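Dolow grip trials: README

Contents

This folder holds the recordings and notes from a comparison of two jaw sets on the same hand-held gripper. The first set is called Flukholm in the file names, the second Van Acker. Both are driven by hand through the same trigger. The recordings were made in February. The card was last revised on 2020-05-23.

Purpose

The trials were run to decide which jaw set should go on the arm for cloth handling. Rigid parts had already been covered in an earlier set and are left out. Anyone looking for cups, boxes or tools should use the Dikemex folder, which has its own README.

Layout

Each session has a folder with three things in it: the video, a text file of jaw openings, and a notes file. Jaw opening is given in millimetres between the pads at their closest point. The clocks for the video and the jaw file were set together at the start of each session and drift slightly by the end. Use the closing click on the audio track to line them up again.

Sessions 1 to 7 use Flukholm. Sessions 8 to 15 use Van Acker. Session 4 was recorded with the trigger spring set too stiff and should be kept out of any comparison of closing speed. Its grasps are otherwise usable.

Test material

Thin and medium cloth, handled on furniture and bedding as well as on a bench. Dark fabric was included on purpose -- the depth estimate is poor on it, and the jaw file is then the better record of when contact began. Patterned bedding gives plenty of visual features for tracking, but it also makes the edge of a held item harder to separate automatically unless the item is plain.

Grasps were made by pinching a fold and lifting. Where the fabric lay flat, the operator was allowed to push the jaws forward to raise a fold first. These attempts carry the label "push" in the notes file.
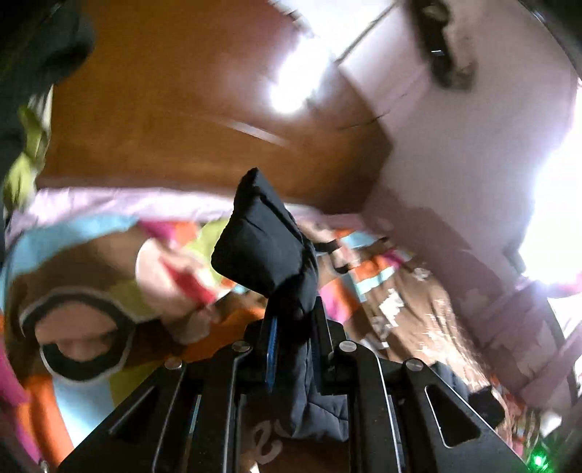
Efraín Cuervo wrote in after reading the first version of this card that the pinch label is too broad. In his view a grasp on a single layer and a grasp on a bunch load the pads quite differently, and a jaw set that does well on bunches may slip on one layer. He asked for the two to be split before any figures are compared.

The split has been made for Van Acker and is in the notes files as "single" and "bunch". Flukholm still has the old label. Relabelling it is nearly finished, but the old files stay in place until the new ones have been checked.

Known problems

Motion blur is strong during fast approaches. Frames with bright windows or lamps are overexposed in places and the exposure was not locked.

The jaw file reports the commanded opening. With thick bunches the arms flex, and the true gap is larger than the number given -- do not use it to estimate fabric thickness.

Slip was judged by eye from the video. Small slips under the pads will have been missed.

Use

Free to use for testing and teaching. Please state which jaw set and which sessions were used. Corrections to labels can be sent as a plain text file with the session number on the first line.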